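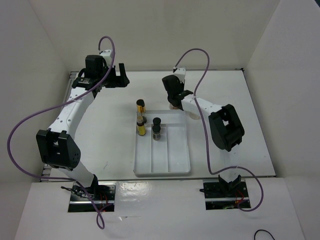 The Second Pair

By October the money at Flerkomeo had come down to one line on one sheet of paper, and I had been looking at it since before breakfast. 1,491 for a second pair of arms from Pietrzak, or 854 for another year of looking after the pair we had. We could not have both – I had tried it in pencil and I had tried it in ink.

So I took my tea and my sheet over to the bench, as my old aunt used to take her bills out to the hens, and sat down by the vials to think. 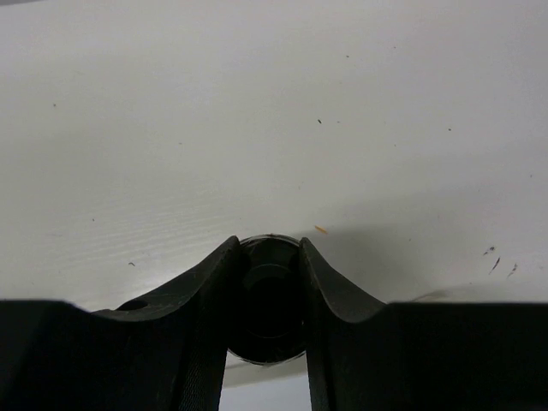 The salesman from Prundska had told me, very kindly, that arms like ours were good for three years and then one ought to be sensible. Ours were well into their fourth. I had put aside 60 for new fingers in the spring and spent it on a kettle, and I felt that rather keenly now, with the tea in my hand.

There were specks and bits on the white top. I thought they might be mine, and made a note to buy a brush, which came to so little that I didn't bother adding it in.

Then I crossed out Pietrzak, wrote 854 in the box marked Jokier Repairs, and went to find an envelope.

Contact us | © Flerkomeo Stories | Back to top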